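Reading time: 2 minutes

Fevmont Allotment Association
Minutes of the meeting held on Thu 30 September, Dredholm Hall

In the chair: Sofia Matos. Notes taken by Shinji Takeda, who begs your patience with his spelling.

1. Welcome
Sofia thanked everybody for turning out on such a blustery evening, and said how lovely it was to see so many of the newer plot holders (and the Onsri Lane lot, all in one row as ever). The June minutes were agreed, once we had put right the name of the pear.

2. Money
We have £1746 in the account, with the hedge cutting still to come out of it. Rents stay as they are at £42 a plot. There was a long and good-natured talk about whether half plots should pay exactly half, and we shall come back to it when people have had time to think.

3. Water
The new butt by the top gate will cost £185 with its stand, and was agreed on a show of hands. Please do go easy on the trough until it arrives, and please, please turn the tap off fully. Shinji will ask Gakix for a price on mending the lower pipe.

4. Refreshments
Paper cups and water will be put out again next time. Anyone who would sooner have tea is very welcome to bring a flask.

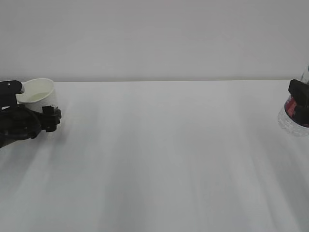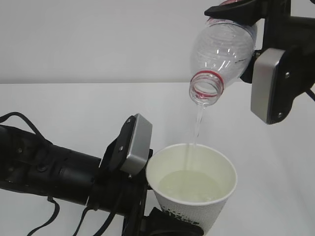 5. Any other business
Plot 144 has more squash than it knows what to do with, so help yourselves from the barrow. The bonfire pile is not to be added to until the hedgehogs have been looked for.

Contact the secretary | © Fevmont Allotment Association | Back to top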